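Notebook, shared bench and back room, Candmont workshop
December 25, 2019
Posted by the arm bench

Quiet in the building, heating on low, and I had the whole day to myself with the arm, which felt like a present of its own. I meant to spend an hour on the finger slots and go home for pie. I spent the day, and the pie was eaten without me.

Where we left off: the Zedau wrist had been rebuilt with the longer screws, and the new fingers were on but had never been asked to do anything harder than foam blocks. The plan in the bench book was remote controls by the round side table, picked up by the long sides and set down again without a clatter. I like remotes as a test piece. They are slim, they have a soft keypad that gives a little under the fingers, and everybody has a drawer full of them (please keep bringing yours in, even the dead ones!).

First job was the zero. With the fingers closed I want the seam straight and the tips level, and the old Bomico routine used to leave one tip a hair ahead of the other. I ran it 10 times from cold and wrote the offsets on the inside cover, in pencil, so don't erase them thinking they're my shopping list. Then I took the speed down to 60 percent and kept it there all day.

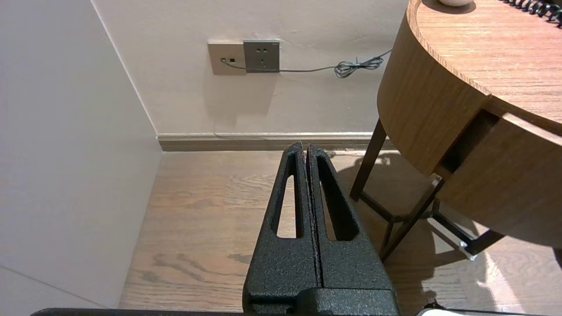

Fingers closed, over the floor beside the table.

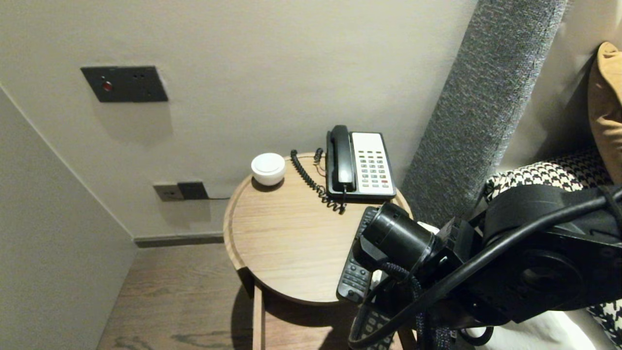
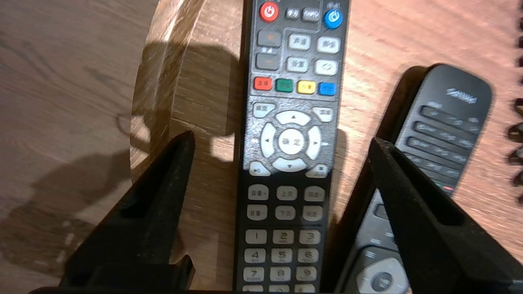
The long remote between the fingertips, with a second one lying off to the right.

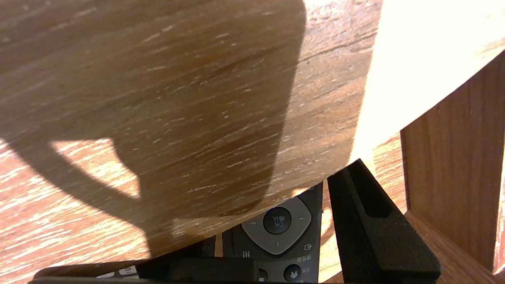

I did 13 tries in all and counted a try as good only if the remote came up level and went back down flat. Three were bad, and all three were bad in the same way, with the pinch too far toward one end, so the heavy end dropped and the thing swung like a gate. I had been aiming for the middle of the length, and of course the batteries don't sit in the middle. Moving the target a little toward the battery end fixed the swing on the next few tries, though I'd like to see it on another day before I believe it.

The other nuisance was sun. Once it gets low it comes in hard from the side, and the edge finder starts treating the border of a shadow as the border of an object. It happily drew me a lovely outline of nothing at all. I tried the Rozīte filter that we gave up on in August and it was better than I remembered, but slow, almost a second per look, and I got tired of waiting for it. A blind would be cheaper. I'll price one.

Cable: the fat one over the arm still wants to flop forward when the wrist drops low. I put one more loop of hook tape at the elbow and left plenty of slack. Please don't zip-tie it, whoever is tempted, we did that once and it took the connector with it.

Next time: the same set of tries with the short remotes, grip force down one notch, and thin rubber on one finger only so we can compare. Spare rubber is in the tea tin. The tea is in the screw tin, sorry, I'll swap them back.

Comments (3)

benchrat: On the swinging, could you weigh each end on the kitchen scale first and work out the balance point? Takes a minute and saves a lot of tries.

oldsolder: Seconding the blind. We used brown paper and painter's tape for a whole winter and it was fine.

benchrat: Also I did use the screw tin. For screws. There is now tea in my gearbox.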